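Tuesday, June 26, 2018
By Carola Hellwig

Right, I've been asked to write this all up in one place so the next person doesn't have to dig through my inbox. It's the running log for the rehearsal track problem on the members' pages, the one where half the altos at Gellovley couldn't hear anything and the basses could hear everything twice. I'll keep adding to it until the ticket's closed.

First report came from Lumturie Krasniqi, who runs the Gellovley choir. She'd put the new alto line up for the summer concert on the Sunday night, sent the link out to everybody, and by breakfast she had a pile of messages saying the player just sat there with the little wheel going round. She could play it fine at home. I could play it fine too, which is always the worst start!

What I asked her for:

- which song (all of them in the summer folder, but not the older ones)
- phone, tablet or computer (a bit of everything, but mostly phones)
- were people logged in (she thought so, though a few weren't sure what I meant by that, fair enough)

I cleared out the stored copies of the pages, told her to get people to close the browser properly and try again, and went to make tea. No change. A couple of her singers said it was worse, but I think they'd just got more cross in the meantime.

Then the Gestness lot joined in. Stavros Dimitrov wrote to say that his basses were getting the track to play, only it played over itself with a gap of a second or so, like singing in a swimming pool. He quite liked it on the slow one. I asked him to open the page and tell me how many players he could see and he said one. I opened the same page and saw one as well. So I had a page with one player on it making two lots of noise, and another page with one player on it making none.

My first idea was the file names. We have a rule (I say rule, I mean I asked nicely once) that tracks are named choir, song, part, with no spaces or brackets or accents. Lumturie's had all three, bless her. I renamed the lot, put them back up, and two of them started working straight away. I was so pleased I told everybody it was fixed. It wasn't, the other ones were just as dead as before, and I had to send a second email saying sorry.

Second idea was size. The host we use, Brakton, has a limit on single files and the summer recordings were done on Ottmar Brinkmann's good equipment, so they're enormous compared with what we used to get off somebody's phone at the back of the hall. Ottmar sent me the sizes and the biggest one was a touch over 200 megabytes. For a three minute song! He'd saved them in the full studio format. So I asked him to save them again as ordinary mp3s and he very kindly did the whole folder that evening, all the parts, and even trimmed the coughing off the beginning of the tenor line.

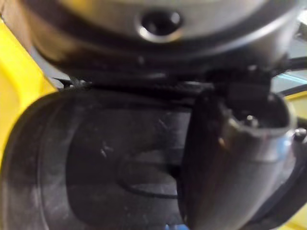 Gellovley, June

With the smaller files up, every alto track plays. I tested on my own phone, my sister's tablet and the old laptop in the office, and Lumturie got 5 of her singers to try at home as well. All fine, apart from one who'd had her phone on silent. I've marked the Gellovley half of the ticket as solved.

The double playing at Gestness took longer. Malte Ruppert looked into it with me over the phone because he built the page template to begin with. He had me switch off the extras one at a time and load the page after each one, which is dull but it did find it. The culprit was Reuter, the gallery add-on we put in for the concert photos. It has its own music player tucked away for slideshows, and on any page that has both photos and a track it picks up the track and plays it by itself in the background. You can't see it because Malte had hidden the gallery controls to make the page tidier. Gellovley hadn't put any photos up yet, so they never got the echo -- they'd have had it the minute they did!

What we changed:

- switched off "background music" in the gallery settings (it's on by default, and it's under Advanced, near the bottom)
- put a note on the upload form asking for mp3s only
- moved the old studio files to the shared drive, so they're not lost, Ottmar

Stavros confirmed his page is back to one lot of basses.

Still open:

The tenors at Gestness say the track stops when their phone screen goes dark. I can make it happen on my phone but not on the tablet. Malte thinks that's the phone saving its battery and there may not be much we can do from our end, other than letting people download the track and play it from there. He's adding a download button. I'd like it under the player and not beside it, as beside it pushes the song title off the edge on small screens.

Lumturie has also asked if we can slow the tracks down for learning, which is a lovely idea but it's a new ticket, please -- I've started one and put her name on it. It won't be before September as Malte's away for a good bit of the summer.

If you're in one of the choirs and your track still won't play, reply to this with the name of the song, your part, and what you're listening on. Please don't send the track itself back to me, my inbox is full of altos.

Leaving this open until the download button's in.

Carola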